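Clakgate method
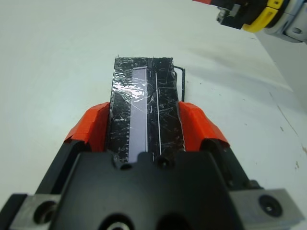 A film- or tape-wrapped block held between the two orange fingers of a gripper, seen from the wrist camera.

The Clakgate method is a way of teaching robot arms to handle objects whose shiny wrapping confuses a camera. It was developed at the Plovinska laboratory and first described in November 2023. Its central idea is a lovely one – the robot learns to trust the outline of an object and the position of its own fingers more than the glare on its surface.

Training uses recordings of a person guiding the arms by hand. The original set, known as Zerico, holds 1,601 recordings made at 4 workstations. Each is replayed with artificial highlights added to the wrist view, so that the same grasp is learned under many kinds of light.

The results were striking for such a small set. In the Moser test, a series of 9 pick-and-place tasks, the trained policy dropped wrapped objects almost 3 times less often than one trained on the plain recordings. The gain was largest for long, flat items – a shape that wrist cameras see mostly end-on. Soft pouches remain difficult, and later work has turned to them.

See also: Imitation learning; Robot grasping; Data augmentation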